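Household Service Notes: Preparing a Kitchen for Robot Dish Handling

Puseo now offers its two-arm kitchen assistance service to households and small offices under a monthly agreement. The following guidance applies to the sink area and should be read before the first visit.

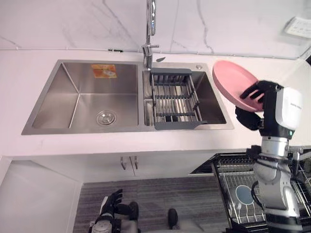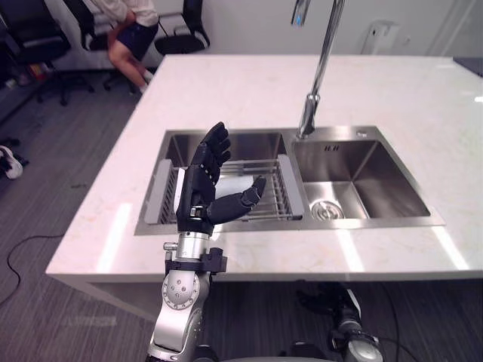 Sink and at the drying rack

Customers are asked to clear the basins of cutlery, sponges and standing water. A rack that spans one side of a double sink is suitable, provided that it does not slide when pressed by hand. Plates should be stored upright with a gap of 10 mm between them. Stacked plates are handled more slowly and may be left for the customer to put away.

Plates and bowls

The standard plan covers plates and bowls weighing up to 500 g each. Plain, shallow plates with a clear rim give the best results. Stemmed glasses, cast iron and sharp knives are excluded. Items of sentimental value should be kept in a closed cabinet during the session.

Floor and cables

Rugs with loose edges should be rolled up. Fitted carpet is acceptable. Shoes, bags and pet bowls should be moved well away from the counter, and a clear path of 100 cm should be kept on the side where the unit works. Customers must not step over cables while the arms are in motion.

Care after each session

Wipe the counter with a damp cloth and dry the rim of the sink. The hands of the unit are cleaned by the technician only; household sprays can damage the finger joints. The optional Tenau glove set, sold in packs of 10, is recommended for homes that wash greasy cookware daily.

Charges

The standard plan includes 50 sessions a year. A canceled session is not charged if notice is given by noon on the previous day. Questions about coverage may be addressed to Ga-eun Maeng, Customer Services.

Revised 23/05/2018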